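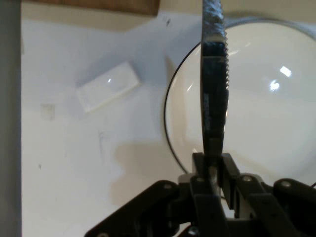 by Zubaida Lodhi
Wednesday, January 9, 2019

Finished it! Cesia is read, all 3,332 lines, every one of them out loud, and my voice sounds like a gate. I got to the last page at twenty past four this afternoon, sat there with the pencil still in my hand, then turned back to the first canto and started over before I remembered that I have a job and a deadline and had eaten nothing but toast.

I'll put down as much as I can tonight while it's fresh, the notes for Teler have to be sensible and I can be as silly as I like in here.

So, for whoever I am when I reread this: Cesia is Daniyal Magsi's long poem, the one he has been writing in pieces since before I knew him. It's a novel really, in that people are born and leave home and owe each other money, but it's in verse from end to end, mostly loose four-beat lines with a rhyme turning up when you've stopped listening for it. Cesia is a ferry pilot's daughter who goes up the coast to teach school in a town called Rillach, which isn't on any map and which I now know better than my own zip code. I know where the pump is. I know that the schoolroom stove draws badly when the wind comes off the water and that the woman at the post office holds the letters up to the lamp.

Teler is bringing it out in September, 300 copies in the first printing, sewn, with flaps (flaps!). I've proofread for them for years now and this is the first time I've begged for a book. I wrote the email asking for it in the parking lot at the dentist.

The reading aloud was Daniyal's one request. He said the ear finds mistakes the eye forgives. I thought that was a bit grand when he said it, and I was wrong, because I caught things this week I know I'd have slid right over. In canto four there's a line that reads perfectly well on the page, "and set the lantern down upon the wall," and spoken, in its place, after the line before it, it goes clunk. It's got a beat too many. I checked the old typescript and sure enough, it used to be "on the wall." Somebody, maybe Daniyal, maybe whoever keyed it in, made it polite along the way. I queried it and he wrote back in under a minute: ON. ON ON ON. Thank you.

What I want to get down, though, is the winter canto, the seventh. I'd read it before, in a magazine, when it was a freestanding poem, and I liked it then in the way you like a thing in a magazine. I had no idea. When you come to it with six cantos behind you it's a different animal. By then you've sat through the whole business with the school board and the missing coal money, and you've got used to Cesia being quick and a little sharp with people. And then the snow shuts the road, and for pages and pages no one speaks. He just lets her do things. She mends a strap. She reads the same newspaper again. She writes out the spelling list for children who can't get to school and then she takes the spelling test herself, and gets a word wrong, and leaves it wrong. I had to stop there. I got up and walked to the kitchen and back.

How does he do it? I've been trying to work it out with the pencil, like taking the back off a clock. Part of it is the verbs, I think. He hardly uses an adjective in that whole canto. I went through underlining and found maybe one to a page, and where there is one it's plain as bread, "cold," "other," "late." And the lines get shorter without telling you. Canto six is in those long walking lines, and at some point in seven you notice you're breathing more often, and when you look back to find where it changed there isn't a place.

Then there's the rhyme. He stops rhyming altogether when the road closes. I didn't hear it go. I only heard it come back, when the mail sled gets through and she says the driver's name and it chimes with a word from so far up the page I had to hunt for it. I laughed out loud by myself in the back bedroom. It's such a small thing and it does everything, the whole thaw is in it.

I called Daniyal about that after lunch (well, after toast). I know I'm supposed to put queries in writing, but I wasn't calling with a query, I was calling to shout. He was very shy about it. He said he'd taken the rhymes out because they were bad and he couldn't find better ones, and that it was only later he saw what he'd got. I said I didn't believe him. He said suit yourself. Then he wanted to talk about the comma after "harbor" for a quarter of an hour and I was completely happy.

We did disagree about one thing, and I want to be fair to him here because I think I went on too long. It's the epilogue. There are two versions. In the older one, Cesia comes back to Rillach as an old woman and walks through it, and it's beautiful, everybody who's seen it says so, his sister wants it read at her funeral. In the newer one she doesn't come back. It's just a letter from the school to her, a form letter set into verse, asking whether she'd like her name taken off the register. That's all. It's less than a page. He's put the new one in the proofs and I can tell he's nervous about it.

I'm for the new one. I'm so much for it that I got up and paced while I was telling him so. The old one is lovely, but it ties her up with a bow, and the whole time I was reading I kept thinking, she'd hate this, she'd never walk slowly past a gate. The letter is funnier and it hurts more. He said people will feel cheated. I said some will, and they'll turn back a page to see if they've missed something, and they'll land on that last stanza about the boat, and good! Let them land on it!

He said he'd sleep on it. I should have left it there, and of course I told him again as we were hanging up.

Also today, in no order:

Five real errors in the whole thing. That's astonishing for a book this length. The worst was "breath" for "breathe" in canto nine, and I'd like it known that I had already missed it once. The best was "the moral tide" for "the morning tide," which I was sorry to fix.

The typesetting is good, but I have a worry about the turnovers. When a line's too long for the measure it drops down and indents, and in the walking cantos that happens so often that the right-hand side starts looking like a staircase. I measured one of the bad pages with a ruler. If they could bring the type down by even half a point I think most of them would go. I've written this up for Teler very calmly, with page references. I left out the word "staircase."

Henriques has said yes to the launch. They want to do it in the upstairs room, the one with the slanted ceiling where I heard that wonderful woman read the whole of her bee sequence while her glasses fogged up. I love that room. You can hear the stairs creak whenever anyone comes in late and it makes every poet better, they have to decide whether to stop for it or go on. Daniyal will stop, he'll wait for them to find a chair and ask if they can see.

He wants to read from canto seven, and I'm torn. I want everyone in the world to hear it. But cut off from the rest it'll go back to being the nice snow poem from the magazine. I'd rather he read the coal money, start to finish, with the voices. He does a terrific school board chairman. I heard him do it once at a kitchen table, years ago, when that section was about a page long and the chairman was called something else, and I've had his "Now, Miss" in my head ever since. Read them that and they'll buy the book to find out if she gets the stove fixed.

(She doesn't. It's one of my favorite things about it.)

I've been reading narrative poems on and off since college, usually with the feeling of doing something good for me. You know the feeling -- you admire it, you're glad you went, you check how many pages. This week I didn't check once. On Monday night I missed my stop on the bus with canto five in a folder on my knees, moving my lips, and the man next to me shifted over to give me room. I wasn't embarrassed until I got home.

And it's made me want to write, a bit. I haven't said that in here for ages. I got out the green notebook before supper and looked at the thing about my grandmother's radio, which I'd decided was dead. It isn't dead. The first half is clearing its throat and the second half is in the wrong tense, but there's a patch in the middle where she's hunting for the station and I'd put it in short lines for no reason I can remember, and they're right. I crossed out everything above them. I'm not going to tell Daniyal yet. He'd ask to see it, and he'd be kind, and I'd stop.

Tomorrow: clean copy of the query list, the ruler business again on cantos two and eight, and then everything goes back by the afternoon courier. I've asked if I can keep the marked set once they're done with it. They normally shred them. I said please in the subject line.

My throat really is awful. Honey, then bed, and I'm taking the winter canto up with me, just that one.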